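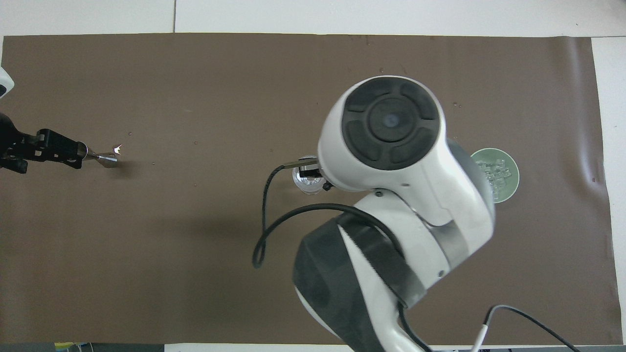
Brown paper, a glass and a green plate: table-laying week opens at Rerstead

Community > News > Rerstead

Reading time: 2 minutes

2018-06-12

The long table at the Rerstead rooms has been papered over again, and that can only mean one thing - the summer table-laying sessions are back! Anyone who came along in May will remember how quickly the places filled up, and this time there are 14 sessions to choose from, so there should be room for everybody who missed out.

The idea is as simple as ever. You get a white tabletop, a big sheet of brown paper and a few pieces from the cupboard, and you see what you can do with them. The opening practice is all about cold drinks. A clear glass goes on the paper, and a pale green plate with a white rim stands close by, with a little heap of clear pieces in the middle of it. It's a lovely, quiet set of colours, and the green looks wonderful against the brown.

Thabiso Zwane, who has put this summer's programme together, is a great believer in brown paper. "It makes you look at the glass," he says. "On a white cloth a clear glass almost goes missing. Put it on brown and the rim stands out straight away. And when you've finished you can draw on it, write the names on it, whatever you fancy."

He isn't fussy about the creases, either. The paper comes off a roll and the edges like to lift a bit, which bothers some people more than others. Thabiso's advice is to leave it alone for the first half hour and see if you still mind. (Most of us had forgotten all about it by the time the lemonade came out.)

The later sessions move on to breakfast tables, picnics and what to do when you have more guests than matching plates. Hedvika Ševčík is taking the two evenings on colour, and if her talk last year is anything to go by they will be well worth staying up for. She's bringing plates from her own shelves - greens and creams mostly, with a few odd saucers thrown in - and would love people to bring along one piece from home that they never know what to do with. Chipped is fine. Ugly is even better!

There has been plenty going on behind the cupboard doors as well. The lending shelf now has 871 pieces on it, from egg cups to serving dishes, and all of them can be borrowed for parties and street lunches. Last year's loans came to 2,477 pieces, a record for the shelf, and nearly all of them were glasses. If you still have something of ours on your draining board, please drop it back at the front desk in the next fortnight.

Sessions last 2 hours and are free, with tea and squash provided. Children are very welcome if they come with a grown-up, and there are low stools for anybody who can't quite reach. Names go on the sheet by the door, or you can ring the desk in the mornings. The first of the breakfast tables already has a good long list beside it, so do put your name down early if that's the one you're after. Places on Hedvika's evenings open next week.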